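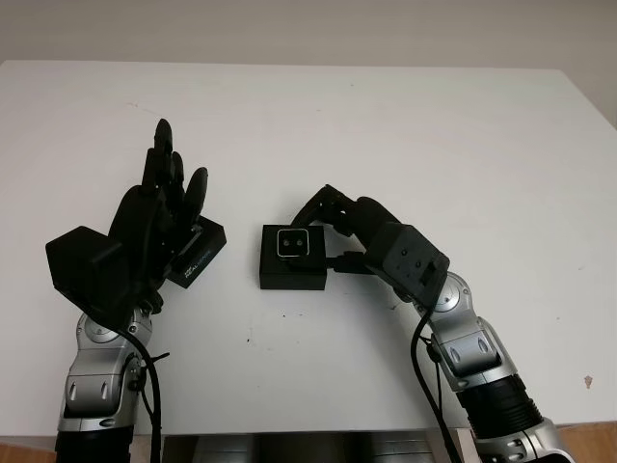

Orkow panel backs slower timetable for child support changes

March 22, 2022

A panel reviewing how child support is calculated in Orkow voted Tuesday to leave the current formula in place for another year, while asking lawmakers to fix two narrower problems before then.

The panel was set up in December after complaints that the formula takes too little account of time children spend with each parent. It received 1,918 written comments, most of them from parents who now pay or receive support.

Its report, which runs to 20 pages, says the evidence did not point clearly enough to a single replacement. Members looked at the model used in neighboring Wirach, where support is worked out from both parents' incomes and the number of overnight stays, but said the figures they were given covered too short a period.
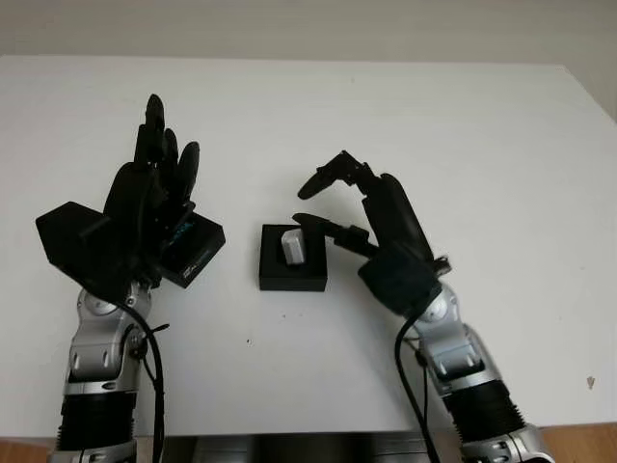

Photo: Ciltell News Service

The vote was 7 to 2. The two members who voted no said in a written note that parents had been promised a decision this spring and that a further year of study would cost some families money they could not get back.

The first of the two smaller changes deals with job loss. At present a parent who is laid off must wait for a hearing before payments can be lowered, and the old amount keeps adding up in the meantime. The panel wants any new amount to count from the day the request is filed.

The second would let parents who agree on a new figure send in a signed form and skip the hearing. A judge would still have to approve it. Court staff told the panel that 600 hearings last year ended with both sides accepting a figure they had already settled on.

Zein Family Law Project, a legal aid group that represents parents on both sides of support cases, said it would back both changes. It was less happy about the formula - the group had asked for overnight stays to be counted starting this summer.
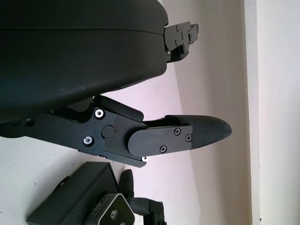

A gripper with two black fingers, seen up close.

A group of paying parents based in Ciltell said it was disappointed and would take its own proposal directly to lawmakers.

The report also asks the courts to post a plain-language guide to the present formula online. The version on the court website is written for lawyers and does not include a worksheet.

Lawmakers are not bound by the recommendations. A hearing on the report is expected next month, and written comments can be sent to the family court clerk until then.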